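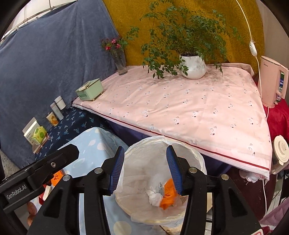
Neue Vorgaben für Restmüll in Bürogebäuden: Majimbun stellt auf Abrechnung nach Gewicht um

Der Entsorgungsverband Majimbun rechnet Restmüll aus gewerblich genutzten Gebäuden ab Oktober nach Gewicht ab. Bislang galt eine Pauschale je Behälter und Leerung, unabhängig vom Füllgrad. Betroffen sind Bürohäuser, Praxen und Ladenflächen mit eigenem Anschluss an die Restmüllabfuhr. Für private Haushalte bleibt es bei der bisherigen Gebührenstaffel.

Nach Angaben des Verbands werden im Gebiet 158 gewerbliche Anschlussstellen auf das neue Verfahren umgestellt. Die Behälter erhalten einen Transponder am Rand, der bei der Leerung vom Fahrzeug ausgelesen wird. Die Wägung erfolgt an der Schüttung, einmal vor und einmal nach dem Entleeren. Die Differenz wird dem Anschluss zugeordnet und quartalsweise in Rechnung gestellt. Die Wägetechnik liefert die Firma Firkosis, die auch die Eichung der Fahrzeugwaagen übernimmt.

Im Innenbereich der Gebäude schreibt die Satzung keine bestimmten Abfalleimer vor. Geregelt ist lediglich die Übergabe an die Sammelbehälter. Beutel müssen verschlossen eingeworfen werden, loser Restmüll ist nicht mehr zulässig. Zugelassen sind Kunststoffbeutel mit einer Folienstärke ab 20 Mikrometer. Farbige Beutel dürfen verwendet werden, sofern sie nicht mit den Säcken der Wertstoffsammlung verwechselt werden können. Bioabfall und Papier sind weiterhin getrennt zu erfassen. Bei erkennbarer Fehlbefüllung kann die Abfuhr die Leerung verweigern und eine gebührenpflichtige Nachsortierung anordnen.

Für das zulässige Füllgewicht gelten je nach Behältergröße unterschiedliche Grenzen. Ein vierrädriger Sammelbehälter darf einschließlich Inhalt höchstens 225 Kilogramm wiegen. Überladene Behälter bleiben stehen und werden mit einem Hinweiszettel versehen. Eine zweite Anfahrt wird gesondert berechnet.

Ausschlaggebend für die Umstellung waren die Ergebnisse eines Probebetriebs im Gewerbegebiet Clidell. Dort lag die tatsächlich abgefahrene Menge bei vielen Anschlüssen deutlich unter dem Volumen, das nach der Pauschale bezahlt wurde. Einzelne Betriebe mit hohem Anteil an Küchen- und Hygieneabfällen überschritten es dagegen regelmäßig. Der Verband geht davon aus, dass Büronutzungen durch das neue Modell überwiegend entlastet werden. Gastronomische Betriebe müssen mit höheren Kosten rechnen. Eine Prognose für einzelne Anschlüsse veröffentlicht der Verband nicht.

Anschlussnehmer mit einer Jahresmenge von mehr als 1000 Kilogramm können auf Antrag einen kürzeren Leerungsrhythmus vereinbaren. Der Antrag ist schriftlich zu stellen, die Bearbeitung erfolgt in der Reihenfolge des Eingangs. Kleinere Anschlüsse verbleiben zunächst im zweiwöchentlichen Turnus. Eine Zusammenlegung benachbarter Anschlüsse auf einen gemeinsamen Behälter ist möglich, wenn eine Partei die Rechnung als Gesamtschuldner übernimmt.

Die Wiegedaten sind über das Kundenportal Grurik abrufbar. Angezeigt werden Datum, Uhrzeit und Nettogewicht jeder Leerung. Einwände gegen einen Messwert müssen innerhalb von vier Wochen nach Rechnungsstellung eingehen. Die Zugangsdaten werden mit dem nächsten Gebührenbescheid verschickt.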